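Everyone on the ferry side of Grasso drinks standing up. Five minutes, tops. Coffee, a look at the water, gone.

Chin-lung Lam has poured it here for 16 years, three counters, same grinder. The first place was a hallway, more or less. "You learned to keep your elbows in," he says. He doesn't miss it. Well, the rent he misses.

What's changed is the cup. Paper took over, then lids, then lids with those little flaps. Now small color cups are creeping back, and people who never cared are arguing over pink versus green.

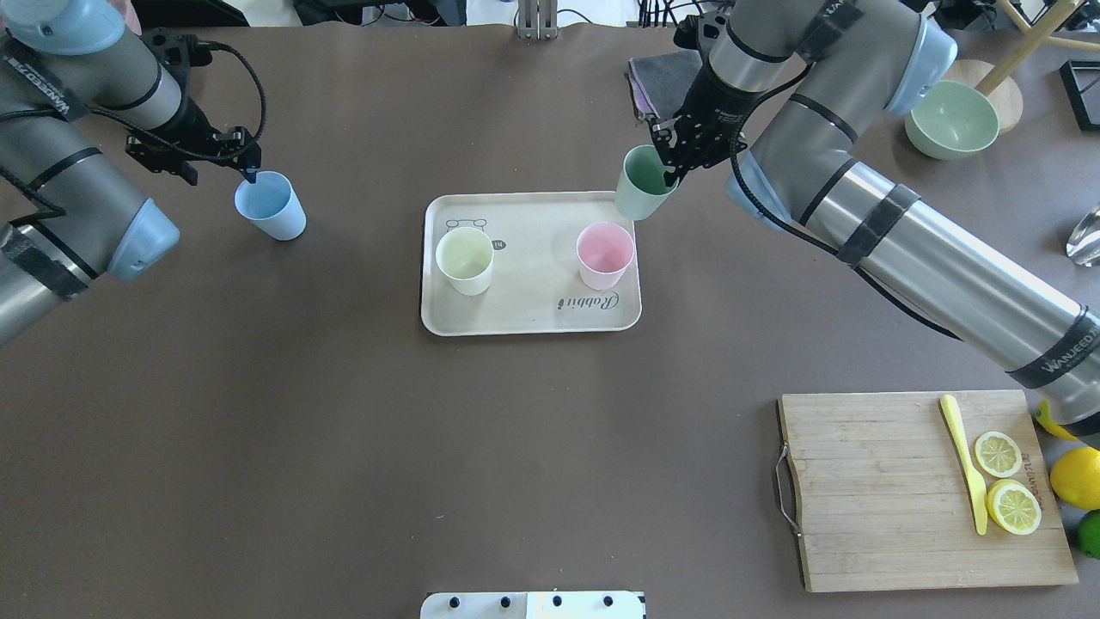
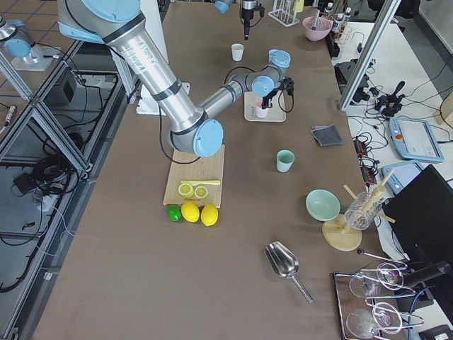

**GRASSO, July** — Morning rush at Dradard, the counter Tanner MacDonald opened with a loan and his aunt's espresso machine. Thirteen stools on the plan, 3 in the room. He ran out of money, then noticed noone sat anyway.

His deal is simple: bring the cup back, next one's cheaper. Most do. Some take them home. "I've seen mine at yard sales," MacDonald says, and shrugs, and burns the milk.

Lam thinks the discount is nuts. He charges full price and washes up himself, by hand, radio on. Still walks over to Dradard when his own place is shut, though. Orders short and black, pays in coins, leaves teh change on the counter. Then back down the hill before the next boat's in.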